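**Workroom** (also *work room*, *shop room*; in older building plans sometimes *utility workroom*). A room set aside for hands-on or technical work, smaller than a workshop, usually indoors and heated. Differs from an office mainly in the table. Differs from a lab mainly in the paperwork.

## Origin of the term

Shows up in house and school plans well before it meant anything technical. Sewing, mending, bookbinding. Later on radio repair, then computers. Mirjam Gasser's survey of small workrooms, *The Nundby Rooms* (revised April 2025), splits them into "wet" and "dry" and most writers since have kept that. Wet = sink, drain, hard floor. Dry = everything else. This article is mostly on the dry kind.

## Furniture

The table comes first. Dark tops are common, black especially, as they hide marks and cut down glare. Depth matters more than length. Gasser gives 100 cm as the comfortable limit for reaching across, less if things are fixed to the top. Heavy items get mounted near the middle of the table or close to a leg, light ones wherever there's space. Laptops tend to end up at a corner.

Stands and clamps take up less room than shelves and can be moved. Drawback: they stick out and people catch there sleeves on them. 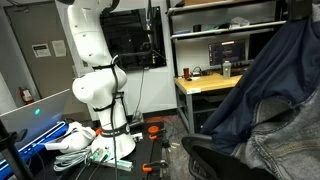 Walls are usually left pale, white or gray, with a screen put up at standing height or a bit over. Fixed screens keep the table free. The cord is run straight down the wall to whatever it plugs into, boxed in or not. Glossy screens reflect the room when off, matte ones less so.

## Cables

The main source of mess in a dry workroom. Three usual approaches:

- strapped along the thing they serve, with a little slack left at any joint
- coiled and left on the table (quick, common, frowned on)
- run behind the far edge of the table and down

Straps with hook-and-loop closing have mostly replaced plastic ties, can be reopened. Gasser suggests a strap every 300 mm on a straight run, closer at bends. The Ulleo pattern, named after the Ulleo training center where it was first written down, puts all power on one side and all data on the other. Works well untill someone moves the table.

## Door and safety

Notices go on the door, inside face, near eye level. Fire extinguisher low down beside the door, label facing out, so it can be grabbed on the way out or on the way back in. Door closers are normal in shared buildings. Propping the door open defeats the closer, still widely done.

Checks in the Nundby rooms were done every December. Of the rooms visited, 5 had notices nobody could date.

## Variants

*Stöckli room*: long and narrow, table down one wall only. *Nalard room*: table in the center, roughly 3 m clear on the long side, screen on the end wall. Second type is easier to share, harder to wire.

## See also

Workbench; Cable management; Studio; Hobby room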